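Subject: Re: The new banquet broadcast – what order of entrance?
Date: 2024-06-06
List: Prarkar court and ceremony list

Dear all,

I answer the message from earlier this week, because I think some parts of it need more careful reading. I keep the parts I answer and leave out the rest.

> I watched the recording of the January state banquet again and I am
> still confused. The foreign couple came into the hall before the
> Crown Princess, but after the two elderly aunts. In the old days the
> aunts would have walked in last of the family, no? Also I saw very
> few tiaras compared with the last visit. Is the court becoming less
> formal, or was it a mistake by the people who planned it?

I do not believe it was a mistake. What we saw in the recording is two different processions which the editor put one after the other. The first was the arrival of the family members who were already in the palace, and they came by the small staircase on the garden side. The second was the formal procession from the drawing room, with the hosts and the guests of honor. The aunts belonged to the first group. They sat down before the music started, and one of them is using a cane now, so I suppose this was more comfortable for her.

The Crown Princess is more difficult. In the Omer edition of the court handbook (the blue one, not the reprint) there is a table of 3 columns on page 80 which gives the order for a banquet with a visiting head of state. The visiting couple walk with the hosts, each on the arm of the other's spouse, and the heir follows directly behind. So what we saw agrees with the book completely. The heir was behind the guests, exactly where she should be. It only looks strange if one remembers the wedding dinners, where the rule is another one and the bride's family changes everything.
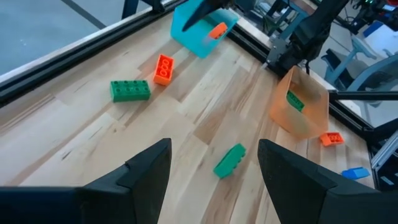 I would also like to say something on the number of guests. The palace gave 160 places for the dinner, and the large table cannot hold so many. For this reason they used the horseshoe arrangement, with the hosts in the curved part. In a horseshoe the procession has to divide at the door, half to the left and half to the right, and on television it looks like people are walking without any order. I had the same impression the first time. If you stop the recording when the doors open, you can follow the left line quite well, and then go back and follow the right line.

> Also I saw very few tiaras compared with the last visit.

This is true, but I would be careful with the conclusion. The invitation said white tie, and with white tie a tiara is permitted for married ladies and for the ladies of the family. It is not required. Many of the guests this time came from business and from the universities, and most of these ladies do not own one. I can say with certainty that the Queen wore the Villaseñor pearl tiara, the one with the upright drops which can be removed. She wore it without the drops. In my opinion it is much nicer like this, but I know that several members of the list have the opposite view, and I do not want to start this discussion again.

The older of the two aunts had the small diamond bandeau. I was very pleased to see it, as it was missing from all the portraits for a long time and there was a rumor that it had been sold. Clearly it was not sold. The setting at the center looks repaired to me, but the recording is not sharp enough and I would not put this in writing anywhere except here.

> Is the court becoming less formal

Maybe a little. The speeches were shorter and the toast was made standing only once. On the other hand, the footmen wore the full livery with the red waistcoat, and the old silver centerpiece was back on the table after the restoration in the Asteo workshop. A court that wants to be less formal would probably begin with those things – they are expensive and they need many people.

Two small corrections to earlier messages in this thread. The sash of the visiting president was worn from the right shoulder, as it should be for that order. Somebody wrote left shoulder, but the still picture which was passed around is reversed, you can see it from the buttons on his coat. And the piece of music during the entrance was not the royal anthem. It was the slow march which the guards play at the opening of parliament. The anthem came later, after the speech of the host.

I have a scan of the seating plan which was printed in the newspaper on the next day. It is in two parts and the fold goes through several names, so it must be read with some patience. If a member would like to have it, please write to me off the list, because attachments are removed here. I would also be thankful for the menu card, if one of you kept it from the press folder. I am missing only this one for the complete set of the present reign.

On the question of the gloves, which was asked at the end of the first message and which I did not quote: they are taken off at the table and put in the lap, under the napkin. At the procession they are worn. The Crown Princess did carry hers in the hand, this I also noticed, and I do not have an explanation for it.

With kind regards to everybody on the list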